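Home > Computers & Electronics > Desktops > Memory and Processors

Old Dell tower, CPU socket open: is it worth putting back together?

Vesela Perić

I have an old Dell tower on its side with the panel off. The processor is out and the socket bracket is up. The man at the Clellow repair counter glanced at it and quoted me $189 for a "board refresh" — whatever that is. I have my doubts. I mostly want to know if the socket looks damaged, and if the memory has to come out before I fit a used processor I found for $5.
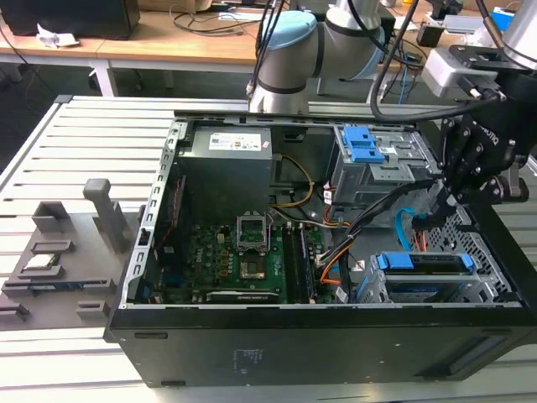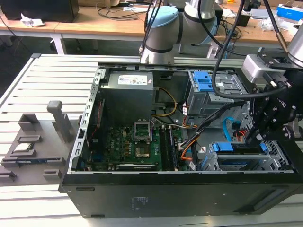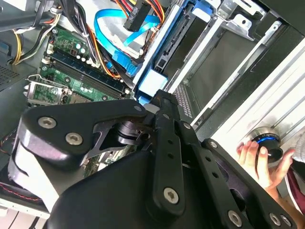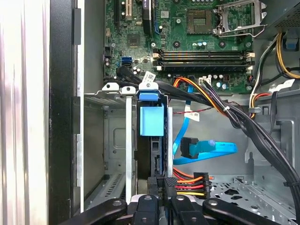
Dell tower with the side off, CPU socket and memory slots showing.

I've also been told to replace the power supply while I'm in there. That sounds like upselling to me, but tell me if I'm wrong.

Ragnheiður Skov

I'd want to hear what a "board refresh" includes before paying a cent. Ask them to write it down.

As for the socket, no one can clear it from pictures at that distance. Bent contacts are tiny. Use a bright flashlight and a magnifier, look across the socket from two directions, and check that the pattern of the rows stays even. Keep your fingers and any cloth out of it.

The memory can stay where it is if it isn't in your way. Do move the loose power cables off the board before you lower the bracket, and unplug the tower from the wall first. Then look up the exact board model and see which processors it supports. A $5 chip that fits the socket may still not be on the list, and then you've bought a keychain.

I wouldn't replace the power supply on somebody's say-so. Did it shut off under load? Smell burnt? If neither, leave it alone.

Hafstein

Just buy a new one. I had one like this and spent $111 on parts and it still wouldn't boot. Also get fresh thermal paste, the Tosteck stuff is fine, though I doubt any brand makes much difference.

Related
Do both memory sticks have to match?
How to read the label on a power supply
Flamura case fan too loud after cleaning
SATA cable colors: do they mean anything?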